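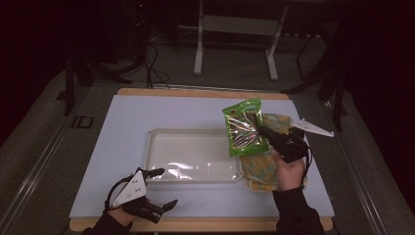
Portioning dry stock for a shared kitchen: weigh or count packets?

Clellville Community Forum > Food and Kitchens > Storage and Stock

hopper_lid
We are rewriting the stock sheet for the shared kitchen at Clellville and I would like opinions on the unit of record. At present everything is logged by the packet. A packet of dried fruit is one line, a packet of lentils is one line, and a half-used packet is also one line, which is where the trouble starts. In December the sheet said we held 8 packets of prunes. By weight it was closer to five.

My proposal is to log by net weight in grams. Tare a tray, tip the contents in, write down the figure, reseal. Has anyone run it that way for more than a month?

tarragon_2
Yes, and we went back to packets. The weighing itself is quick. The washing up is not. Each product needs a clean tray if you care about allergens, and you should. Sesame and nuts after anything else means a full wash and dry between items.

You also open sealed goods for no reason. A sealed packet carries its net weight on the label. Copy that down and leave it shut.

hopper_lid
Agreed on sealed goods, I should have said so. Weighing would apply to opened stock only.

coldlarder
Then you do not need to tip anything out. Weigh the opened packet as it stands, subtract the weight of an empty one, done. Keep one empty wrapper per product in a drawer, or write the wrapper weight on the sheet. Our plastic packets vary so little between batches that the scale does not register it.

The tray is only worth using if you want to look at the contents. For dried fruit there is a case for that: sugar bloom, clumping, insects. For rice and pulses as well, if the store has had moths. Use a pale tray with a low rim and good light from the side.

tarragon_2
Shiny trays are poor for inspection. The glare hides exactly the small things you are looking for. Matt white is better.

coldlarder
Tilt it. I have never found this to be a problem.

tarragon_2
I have. We missed larvae in a batch of figs under a ceiling light and lost the shelf.

bin_nine
What scale are people using? We have a Bowen bench scale that reads in steps of 2 g and it drifts if left on. I put the same sealed tub on it at 8 in the morning and again after lunch and got 1048 g and then 1054 g. No change to the tub.

coldlarder
Check it is level and away from the oven. If the feet are on a cloth or a loose cover, take it off and put the scale on the bare bench. Then re-zero before every reading. If it still drifts, change the batteries before you blame the load cell.

hopper_lid
For our purposes 6 g on a kilo does not matter. The error from counting a nearly empty packet as a whole one is far larger.

quern
I disagree with the premise. What is the sheet for? If it is for reordering, grams are too fine. We use three states: full, open, last one. When a product reaches "last one" it goes on the order. The Ziston store has 157 lines and one person checks them in under an hour. Try that with a scale.

hopper_lid
It is for reordering and for charging users. Three groups share the store and pay for what they take. Your states would not tell me what to bill.

quern
Fair enough, you do need quantities for billing. I would still keep the two jobs apart. States on the shelf for ordering, weights in a book when something is taken out. Then you never have to weigh the whole store.

bin_nine
Seconding quern. Weigh at issue, not at stocktake.

tarragon_2
That depends on people filling in the book. Ours did for a fortnight.

hopper_lid
We have a book already (a Clulinus duplicate pad, one copy stays with the store) and compliance is reasonable. I will try weights at issue with a full weigh of opened packets once a month, using coldlarder's wrapper method. Trays for visual checks on fruit only.

coldlarder
Write the date opened on the packet too. Marker on tape - the plastic will not hold ink.

tarragon_2
And decant anything that will not reseal. Clips come off.

hopper_lid
Both noted. I will post the column headings when the sheet is done.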